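Sort Snacks by Bin, Not by Shelf

Joaquín Quezada
Thu 21 February

Most advice on storing packaged snacks starts with the shelf: measure it, divide it, label it. I think the shelf is the wrong unit. A shared shop or office needs open plastic bins, one color per category, kept on a table where people already stand.

The carton is the usual alternative, and it performs badly. A retail carton is sized for shipping. Once half the bars are gone, the rest slide to the back and the flaps hide them. At Drovholm we kept bars in their cartons until November, and when I cleared the shelf I threw out 21 that had passed their date. The shelf had been labeled the whole time.

An open bin has no flap and no back. Bars can stand on end or lean against each other, and the wrapper still shows from above. Wrapper color then does most of the work a label would do. Rigid plastic also wipes clean, which fabric baskets do not.

Color should carry one piece of information only. Ours separates bars to be eaten first from bars that can wait. The Nellberg system asks for color, a number and a printed card on every container – more upkeep than a snack supply deserves.

Lids are the common objection. Wrapped bars are already sealed, so a lid protects very little and adds a step each time. Loose nuts or crackers are a different case and belong in jars.
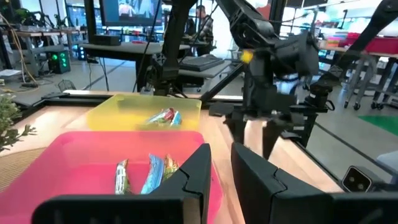 Two bins are enough for most rooms. If a third seems necessary, the first thing to check is how much is being bought.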